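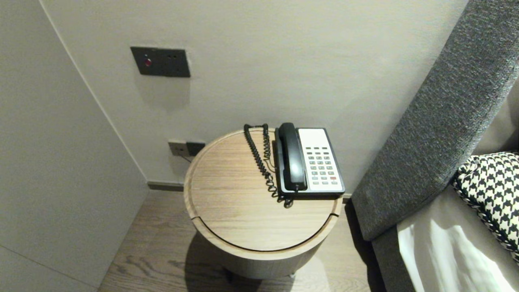 The claim came to Latrice Hutchins on a Tuesday in May, with the reference already typed and the estimate already approved by someone at Privero. Water damage, third floor, Nastbridge Hotel. Her job was to establish where the water had come from and who would pay for it.

She took room 312 because it was directly under the leak and the hotel had no other use for it. The manager, Brannigan, gave her a key card and a typed schedule of repairs. The schedule said the failed part was a compression fitting on the supply line to the bathroom of 412. Make, Clorkex. Age, two years. Cause, defective manufacture.

"It says defective," said Latrice. "Who decided that?"

"The plumber."

"Is the fitting available?"

"He threw it out."

She wrote this down. In twelve years of adjusting she had recovered a great many fittings that had been thrown out. Most of them were in the van.

The moisture readings took an hour. She began at the door and worked inward at intervals of 6 inches, pressing the pins of the meter into the ceiling board from a stepladder and calling the numbers into a recorder. The readings near the door were normal. The readings along the bathroom wall were high, as expected. The readings over the window were higher, and the window was 21 feet from the bathroom.

She repeated them. They came out the same. 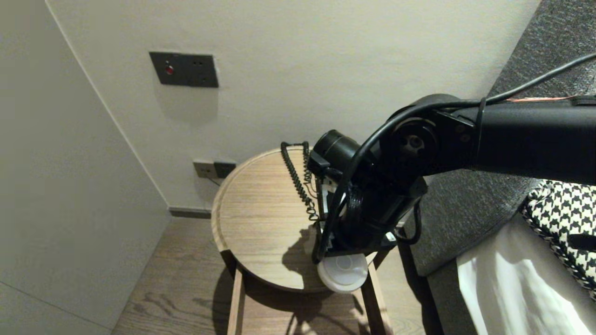

Water follows joists. It will travel a good distance along the top of a ceiling and come down at a screw hole, and an adjuster who reports the stain as the source will be corrected by the other side's engineer. But the joists at the Nastbridge ran parallel to the window, and for the water to get there from the bathroom it would have had to cross every one of them.

At four o'clock she asked Brannigan for the maintenance log. He brought the binder himself and stood by while she read it. The entries were in two hands. One was small and upright and recorded everything, including the replacement of light bulbs. The other began in March and recorded very little.

"Who kept the first part?"

"Our engineer. He retired."

"Did he leave a forwarding address?"

"He left a telephone number. He won't be any help. He was unhappy about the roof."

"What about the roof?"

Brannigan looked at the ceiling, then at the binder. "There was a proposal to replace the flashing on the east side," he said. "It was deferred."

The policy covered sudden and accidental discharge from plumbing. It excluded seepage, wear, and the entry of rain through a roof in known disrepair. The exclusion was on page nine and Latrice did not need to look it up.
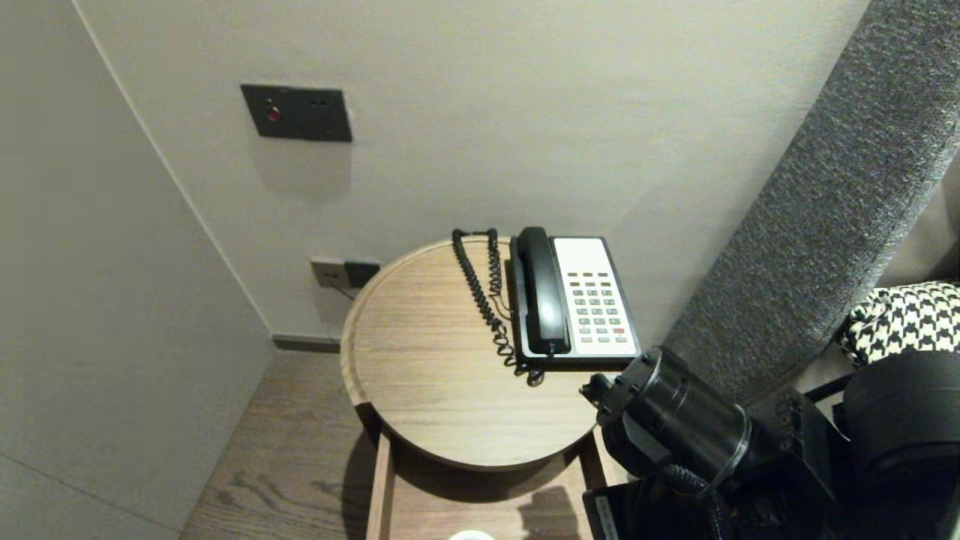

"Which way does the window in 312 face?" she asked.

"East," said Brannigan.

She thanked him and asked for a copy of every page in the small upright hand. He said the copier was down until morning. She said she could wait, and that in the meantime she would like to see the stairs to the roof.

He went to find the key. Latrice changed the battery in the recorder, gave the time and the room number, and read the window figures into it once more – slowly, with the units.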